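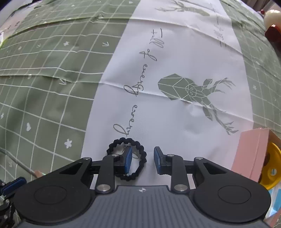 Wednesday, late afternoon. Finally sat down with the numbers from the hand-held gripper demos, and they look great! Shaimaa and I went through all 200 clips for the Sarley run. Tracking held for the full length in 186 of them, on a soft printed background with folds everywhere, and I had expected much worse.

The change that did it — matching features only outside the finger region. Before, the tracker would latch onto the pins and pads (they never move relative to the camera, so it decided we were standing still). Masking them out cost us 2 lines in the config. Two lines!

Of the failures, most are fast wrist turns close to the cloth. I'd like to look at these one by one before we touch the exposure.

Policy training on the good clips starts tonight, batch size 16, same seed as the Randthorpe baseline so we can compare directly.

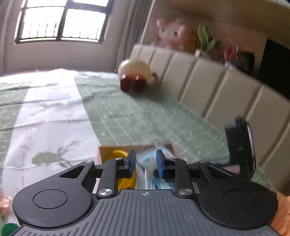 Aicha asked: do we need to redo the mask if we change the fingertips?

Only if the new tips reach past the old outline. Otherwise the same mask file works.

To do: rerun the Montes clips with the mask on, send Aicha the failure list.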